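Sorting the Number Board Before It Is Passed On

Jul 11, 2021

The household's review of its early learning materials has now reached the wooden puzzles. Two jigsaws with missing corners were withdrawn last week. The remaining item, a counting board bought second-hand in Brosville when our eldest was 3, is to go to Kenza Bensaid's family in September, and it was considered proper that it be checked before it changes hands.

The board has a seaside theme, blue at the top with a sandy strip of crabs and shells along the bottom. Wooden numerals run across the middle, rings stack on pegs behind them, and the shapes belong in the sand. My practice is to set everything out on the grey gridded tablecloth, where a stray ring shows up at once. The numerals are attended to first, then the rings, and the shapes are left for the end. Any colour that has begun to lift is noted in the book.

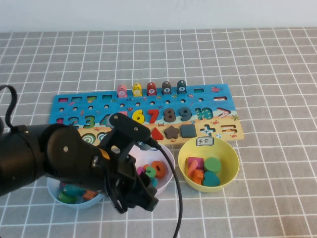 Müzeyyen Duman wrote to object to this order of work. In her household the rings are always done first, as they are the pieces that roll under the couch, and she sees little point in arranging numerals while the rings are still at large. She further recommended a drawstring bag for them, stored separately from the board.

The recommendation regarding the bag has been adopted. On the order of work I remain of my earlier view, although I concede that our couch sits lower to the floor than most and very little gets beneath it.

Cleaning is to be carried out with a barely damp cloth and no detergent. The board should then stand on its edge overnight, away from the heater. The drawstring bag will be sewn from the leftover curtain lining, provided the moths have left enough of it.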